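Duty-free spirits shelf audit, README for the shared folder. Maintained by Selina Baumgartner. Ask her before renaming any columns.

## What's in the folder

The main table, `shelf_prices.csv`, holds 2000 rows. Each row is one bottle on one shelf at one airport store visit. We recorded spirits and liqueurs only. Beer, wine and ready-to-drink cans were left out, even where a store had moved them onto the spirits wall.

The visits cover 9 stores run by three operators: Balta, Kollár and Fendow. A second table, `products.csv`, lists 297 products with their strength, bottle size and country of origin. The two join on `product_id`.

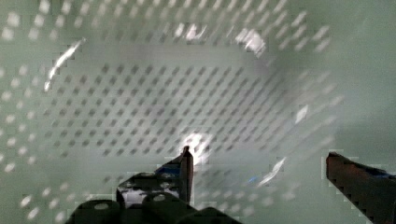

Prices are stored in the currency shown on the shelf label, with a separate column for US dollars. The dollar figure uses the rate for the month of the visit and is rounded to the cent. If you need daily rates you will have to bring your own.

### Columns that cause questions

- `shelf_price`: the price on the label, before any loyalty discount.
- `promo_type`: one of `none`, `multi_buy`, `gift` or `cut`. A free tote or glass counts as `gift`.
- `exclusive`: `yes` only if the label or the bottle says it is a travel retail exclusive. We did not check the claims against domestic listings.
- `facing`: number of bottles visible at the front of the shelf. Blank means not recorded. It does not mean zero.
- `size_ml`: taken from the bottle. Liter bottles are entered as `1000`.

## How it was collected

Tayla Kereama and Miloslav Šindelář did the store visits. They worked from a printed sheet of product codes and typed up the results the same evening. Staff were told what was going on and most were fine with it. One Kollár store asked for no visits before 10 a.m., so its rows are all from the afternoon — keep that in mind if you look at stock levels.

Branislav Michalík rechecked 50 rows against the paper sheets. Errors he found were fixed in place and are listed in `fixes.txt`.
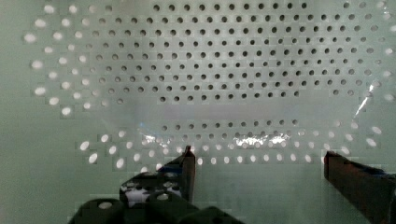

## Known problems

Gillelico changed the labels on its herbal liqueur partway through the visits. The old and new bottles have separate IDs in `products.csv` but should be treated as one product for price work. Use `parent_id` for that.

Two Fendow stores show multi-buy prices only, with no single-bottle price on the shelf. For those rows `shelf_price` is the bundle price divided by the number of bottles, and `price_note` says `derived`.

Miniatures are patchy. Some stores keep them at the register and they were missed on the earlier visits.

## Use

Internal use and teaching are fine. Please don't publish store-level prices without asking Effie Rutherford first. Averages by operator are OK.

## Still to do

- Add the December visits
- Fill in missing `origin` values for blended rum
- Decide whether gift packs get their own product IDs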